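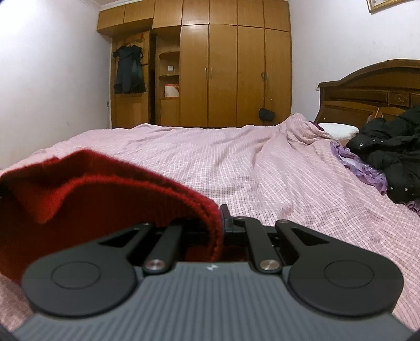
Tadhg Cullinane me escribió para decirme que doblar mantas encima de la cama es de perezosos, que las cosas se doblan de pie, con los brazos abiertos y la barbilla sujetando el centro, como toda la vida. Que en su casa se hacía así y que las mantas salían derechas.

Le agradezco la carta, de veras, porque me ha tenido entretenida una semana entera, y porque hacía tiempo que nadie se tomaba tan a pecho una columna sobre ropa de cama. Pero no me convence. Yo también crecí con la barbilla en el centro de la manta, y recuerdo perfectamente las esquinas que se escapaban, el pico que arrastraba por el suelo recogiendo pelusa y a mi madre diciendo «otra vez, desde el principio». Para doblar de pie una manta grande hacen falta dos personas o unos brazos que yo no tengo. La cama, en cambio, es la mesa más grande de la casa, la tenemos ahí todo el día sin darle trabajo y está a una altura bastante decente para la espalda.

Mi defensa de la cama como mesa de doblar empieza por la colcha. Una colcha de cuadros (yo les tengo un cariño desmedido a los cuadros, lo confieso) sirve de regla: se pone el borde de la manta siguiendo una línea, se lleva el otro borde encima y se ve enseguida si una esquina se ha ido de paseo. Con una colcha lisa hay que fiarse del ojo, y mi ojo, a las ocho de la tarde y en octubre, con la luz que hay, ya no es de fiar. Antes hay que alisarla un poco, eso sí, con la palma y sin manías. Una arruga larga no estropea nada, pero un bulto debajo de la manta la tuerce entera y luego una le echa la culpa a la manta.

Ruby-Lee Pirihi, que fue vecina mía en Edotside, doblaba en tercios. Yo siempre he doblado por la mitad y otra vez por la mitad, y durante años tuvimos una discusión amabilísima sobre el asunto, con café de por medio. Ella sostenía que el tercio deja un solo lomo a la vista y que la pila del armario queda como una estantería de libros. Reconozco que sus pilas eran preciosas. Las mías se inclinaban un poco hacia la puerta, como si quisieran salir, y a mí esa inclinación nunca me ha quitado el sueño.
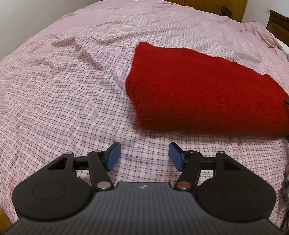 Lo que sí me preocupa es la prisa con que hemos empezado a hablar de estas tareas. Hay quien las llama tiempo perdido, y hay quien ha hecho de ellas un espectáculo, con cajas a juego y etiquetas en letra cursiva. A mí me parece que una manta doblada pide bastante menos que eso. Pide cinco minutos tranquilos, una superficie grande y que no le exijamos quedar como en la tienda. Las telas gruesas y peludas, sobre todo, no admiten cantos afilados: se doblan, se les pasa la mano por encima y vuelven a subir a su aire. Apretarlas es perder el tiempo, y además luego pesan lo mismo y ocupan casi lo mismo.

Tampoco me gusta el consejo, tan repetido, de esconder toda la ropa de abrigo en cuanto afloja el frío. En mi casa siempre queda una manta fuera, doblada a los pies de la cama, y por algo será que es la primera que busca cualquiera que viene a dormir. Las demás van al armario, las de lana abajo y las ligeras arriba, aunque este orden lo cambio cada vez que me acuerdo de que lo había cambiado.

A Tadhg le propongo un trato. Que doble la suya de pie, con la barbilla, y que luego la extienda sobre la cama y mire las esquinas. Si casan las cuatro, retiro lo dicho en la próxima columna y aprendo a su manera. Si no casan, ya tiene la manta puesta en el sitio adecuado para volver a empezar.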